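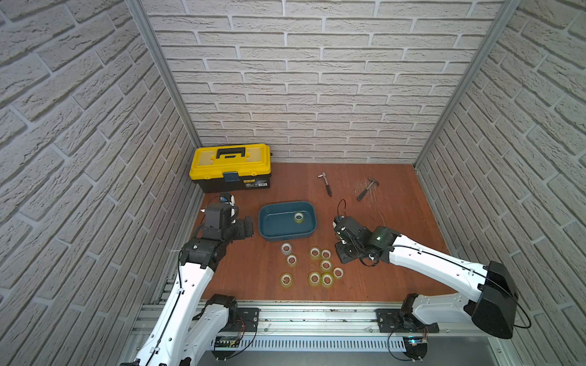

Nuvine 9 litre toolbox, after one year of use

I bought this box in March of last year, when my wife Gráinne and I moved into the flat over Flanagan's. Before this I kept my tools in a shoe bag, and I lost many screws.

The box is light and the handle is comfortable, also for small hands. Inside there is one tray which you can lift out. The tray is a little too shallow for my taste. A tape measure fits, but then the lid does not close fully and you must turn the tape on its side.

The latch is the best part. My brother Tadhg has the Dener box, which costs more, and one of his latches broke in the first winter. Mine still closes with a good click — even with cold fingers. I have dropped the box once on the stairs and it got only a scratch on the corner.

What I do not like: there is no place for a padlock, and the bottom is slippery on tiles. I glued four rubber feet under it and now it stays where I put it. A long saw will not go in, so please measure yours before you order.

The shop, Unero, delivered in 5 days. The carton was damaged but the box was fine. For a home with normal repairs I would buy it again. For a person who works with tools every day, I think the Dener has more space.

Tadhg Ó Dubhghaill's brother, 2022-06-26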